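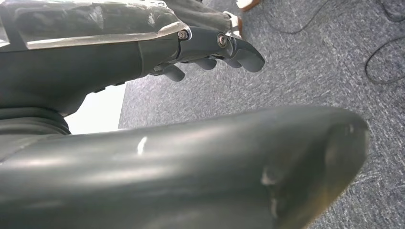 2019-09-30

Went to the Lerport television fair this weekend, mostly for the screenings of new fall series. Eight pilots over two days, in a hall that seats 2000 and was never more than half full. The best was Jiltel, a slow family drama set in a ferry town. Campos has a strong lead but the second episode drags. I skipped the panel on streaming rights and stood in line for the Jindirier preview, which started late and ran without subtitles for the first 7 minutes. It airs in October. Coffee was overpriced, parking was free.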